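Home Posts Workshop Notes About Contact
8 min read

So I've been rewriting our house rules for the tea table again, and I promised Hema Amin I would put the whole thing up on the blog when I was done instead of emailing her another attachment called "final_v3". This is me keeping that promise, more or less, with a lot of grumbling in between.

Quick catch-up if you're new. We have an arm that works around a table where people sit and drink tea. It has two fingers, it moves at a speed I'd call polite, and it shares the place with customers' knees, elbows, handbags and cups. For the first stretch we ran on common sense, and common sense is a terrible rulebook when more than one person has it. My common sense says the cup gets set down before anything else moves. My coworker's says the cup is fine wherever it lands as long as it's upright. We were both sure we'd agreed on it!

The first version of the rules came from a binder we inherited from Stedeo, where I used to work. It ran to 37 pages and I'd guess five of them were any use to us. The rest was written for a fenced cell on a factory floor, with light curtains and a gate and a guy named on a sign. You can't put a gate around a bench seat. Well, you can, but then you've got a zoo.

What I kept from it was the part about the limit on the arm. Ours is set at a top speed of 500 millimeters a second when it's on its own, and when a person is seated at the table we drop it to 50. People always tell me 50 is painfully slow (it is!) and ask whether it could go a bit faster "just for the demo." No. The demo is exactly when somebody leans in to get a better look.

The second thing I kept is a start-of-shift check, which now has eight lines on it and fits on an index card. I fought for the index card. Hema wanted it on a tablet with drop-downs, and we tried that for a while on a thing called Wurano, and everyone just tapped "OK" down the screen without reading a word. With the card you have to hold a pen and make a mark. Maybe that's only me being old, but the marks started to look like somebody had looked at something.

The line people skip most is the fingers. You're supposed to look right down the seam where they meet and clean out whatever is in there. Lint, dust, bits of thread, they all love that seam. A gripper that's anywhere near food and drink ought to be wiped at the start, at the end, and any time you catch yourself thinking "it's probably fine." We go with a damp lint-free cloth, then a dry one, fingers open, arm stopped, and a second look with a flashlight.

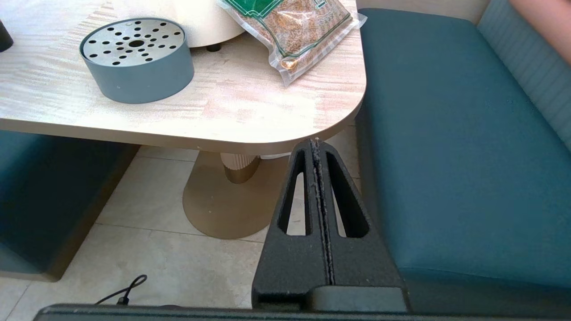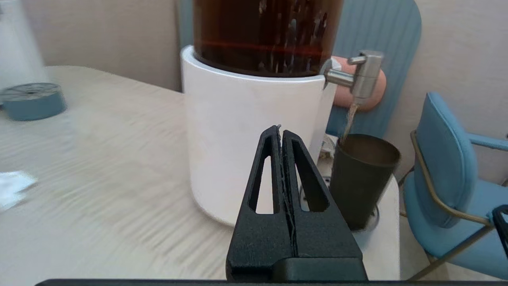
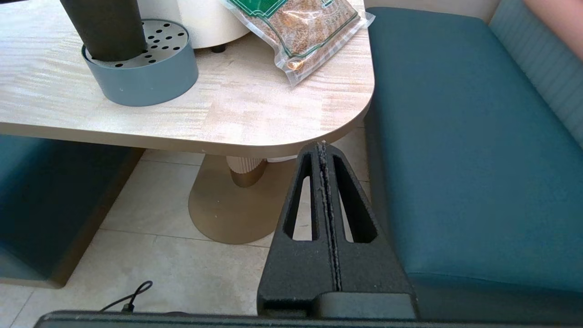
Same gripper in all three, with gray stuff along the seam every time.

The next line on the card is liquids, and I've changed my mind about this one more than any other. My old rule was that the arm never goes near a pour. Simple, easy to teach, and useless at a tea table, where the pour is the whole job. So the rule now has a few parts. The cup goes on its platform first and gets checked. The valve only opens once the fingers have stopped moving. A person stands within reach of the stop button for as long as anything is running out of a spout, and that person isn't also on the phone, chatting with a customer or holding a tray. If the stream misses, you close the valve before you move the arm. I put that in capitals on the card, and I had to, because every instinct you have is to snatch the cup away.

We had a good long argument over hot drinks. I'd like a separate card for them. Hema thinks two cards means people grab the wrong one, and she might be right about that. For now, anything hot gets poured with guests standing clear of the table, and they sit down after. It's clumsy. If you've solved it better, please write to me, I mean it.

Then there's seating. Benches are harder than chairs! With a chair you can pull it out and make a gap, and everybody understands that an empty spot is an empty spot. On a bench people slide. They start out nicely at the far end and ten minutes later they've drifted around to make room for a friend's coat, and now there's an arm resting along the backrest on the side you had marked as clear. So our rule doesn't talk about seats anymore. It talks about people. If any part of a person can get to where the fingers can get to, you're at the slow speed, and I don't care where they were sitting when you started.

Cables come next. Anything on the floor near the arm or the table gets routed along a wall or taped flat, and you check it again after the cleaners have been through. I've tripped on my own cable twice. I'm not proud of it. Loops on the tabletop count too, and those are worse in a way, as a finger can hook one without anybody noticing until the thing on the other end starts to travel.

Table clutter is the line that makes people roll their eyes. Packets, tape, scrap paper, whatever you were using a minute ago. The written rule is that if it isn't part of the job, it leaves the table before the arm wakes up. I know how that sounds when you're in the middle of a busy afternoon. What I've found is that people are happy to clear away big things and blind to small flat ones, so I changed the wording from "remove obstacles" to "remove anything you could pick up." It's a dumb little edit and it worked better than the training video from Carrillo that we paid for.

I got a bit stuck on who is allowed to change the rules. At Bekance, where Hema was before, anyone could cross out a line if they initialed it, and within a few months there were initials everywhere and hardly any lines left. So with ours you can add a line on the spot, any time, no permission needed. Taking one away waits for both of us to be in the same place with the card in front of us, which happens every couple of weeks if we're lucky. It makes the card grow. We've had to drop the font size once already and I told Hema the next step is a second index card over my dead body.

The next proper review is in July. I want to go through the stop button placement again, and somebody has asked for a rule on long sleeves that I haven't worked out how to word yet. I'll post the new card when we've got it.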